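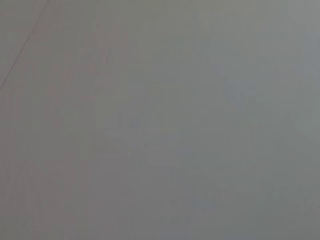 Home | Manuals | Laundry | Contact

Section 3. Loading and Starting a Wash

This section applies to the Tiltau 814 front-loading washer. Read Section 1, Safety, before the first use. The washer must be level and both water valves fully open.

3.1 Preparing the load

1. Empty all pockets. Coins and keys can damage the drum and the drain pump.
2. Close zippers and fasten hooks. Leave shirt buttons open.
3. Turn dark and printed items inside out.
4. Wash new denim separately for the first three cycles. Dye may transfer to lighter fabrics.

NOTE: Bras and items with loose trim should be placed in a Lollex mesh bag, sold separately.

3.2 Adding detergent

1. Pull the drawer out until it stops.
2. Pour high-efficiency detergent into the left compartment. Do not exceed the upper line.
3. Pour softener, if used, into the right compartment.
4. Push the drawer fully closed.

CAUTION: Do not mix chlorine bleach with any product containing ammonia or vinegar. Dangerous fumes may result.
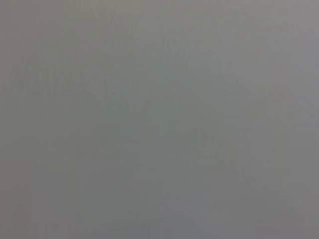 Fig. 3-1. Gray field, heavily blurred.

3.3 Selecting a cycle

1. Turn the dial to the desired cycle. The display shows the estimated time.
2. Press TEMP to change the water temperature. Use COLD for dark colors.
3. Press SPIN to change the spin speed. A setting of 1000 is suitable for most cottons and denim.
4. Press and hold START until the door locks.

NOTE: If code E3 appears, open the door, close it firmly, and press START again. If the code returns, refer to Section 6.

3.4 Unloading and finishing

1. Wait for the door lock light to go out. Do not force the door.
2. Remove the load promptly to limit creasing.
3. Shake out each item and smooth the seams by hand before drying.
4. Fold trousers and jeans lengthwise once fully dry. 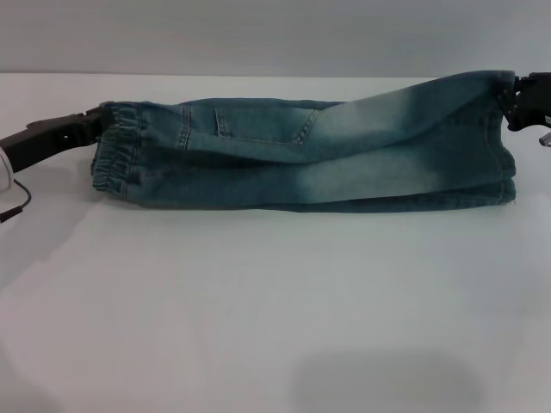 Fig. 3-2. Blue jeans, folded lengthwise.

5. Leave the door slightly open between washes.

WARNING: Keep children and pets away from the open drum.

For replacement drawers and seals, write to Hirkari Parts Service and quote form 1854.

Section text reviewed by Zarmeena Farooqui, Product Documentation.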